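The Sock Problem

Ulla Sundqvist keeps a jar of single socks on the windowsill of her laundry room in Vutholm. There were 16 in it when I visited in May. She has written about washing for the local paper for years, and socks bring in more letters than stains do.

Most of those letters ask about drying. A sock is small and thick at the heel, and on a full airer it ends up folded over something else. Sundqvist puts hers on a round hanger with clips, and sorts them in a shallow tray first.

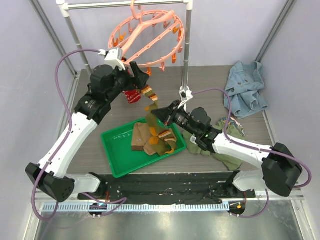
Striped and spotted socks, a green tray and a round clip hanger on its rail.

The tray costs little and saves a lot of bending. Tip the small things into it straight from the machine and leave the towels for later. 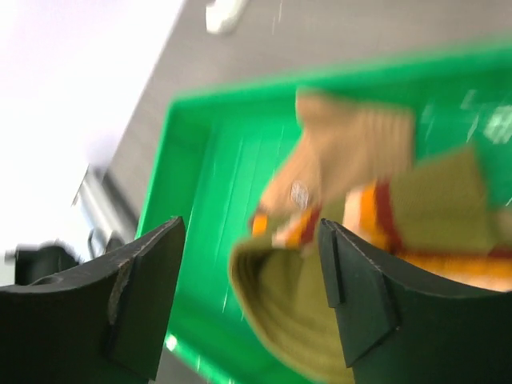 Pairing comes next. Sundqvist does it before hanging, so that two matching socks go on neighbouring clips and come down together. Plain black ones take longest. She told me she once bought 50 identical pairs from Viklund to be done with it, and went back to stripes within a year.
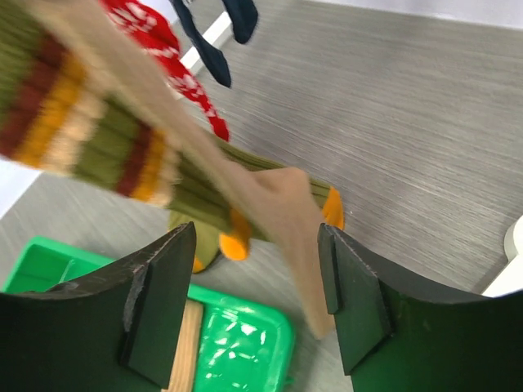 Stripes are easy to match at a glance, and a coloured heel or toe helps too. Long knitted socks should be pulled straight first, with the ribbing eased back into shape by hand. She hangs them by the toe. Her sister in Gurno hangs them by the cuff, and they have stopped discussing it.
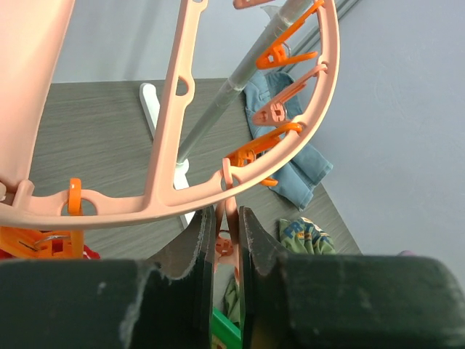

Clips wear out before the hanger does. Springs rust, hooks snap, and spares seldom match the colour of the originals. Plomik, the hardware shop by the harbour, sells them loose from a box on the counter. Sundqvist buys a handful each spring and keeps them in the jar with the single socks.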